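Clasach robotics club logs its 546th run

November 24, 2020

The after-school robotics club at Clasach has had a busy fall, and anyone who has stopped by lately will know how proud the students are of their two-armed packing project. It began back in May as a sketch on the back of a lunch menu, and on Monday the club logged run number 546, with plenty of cheering (and, we hear, a fair amount of cake).

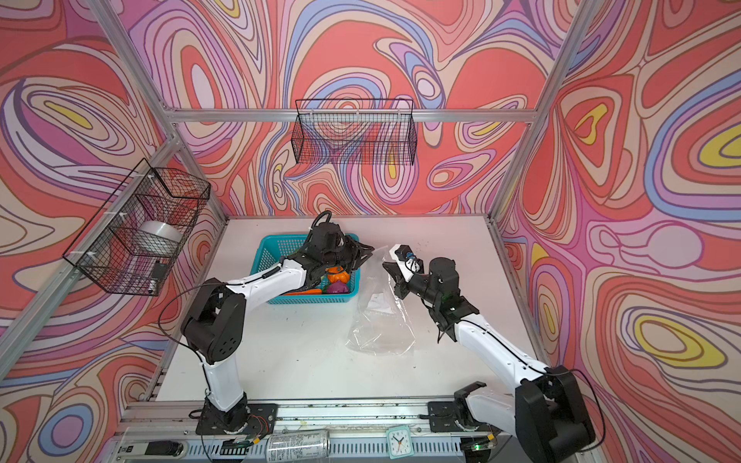
The goal for the year is 2,000 runs, all of them steered by the students in teams of 4, who take turns at the controls and write up their notes before going home. Bags are the hard part, the students say, and they have grown very fond of complaining about them! Local firm Wirkia paid for spare parts this year, and the club would like to send a big thank-you its way.

Next up is the Flodlow regional meet, where the club hopes to show the project to families and visitors. New members are welcome at any time, and no experience is needed, just a little patience.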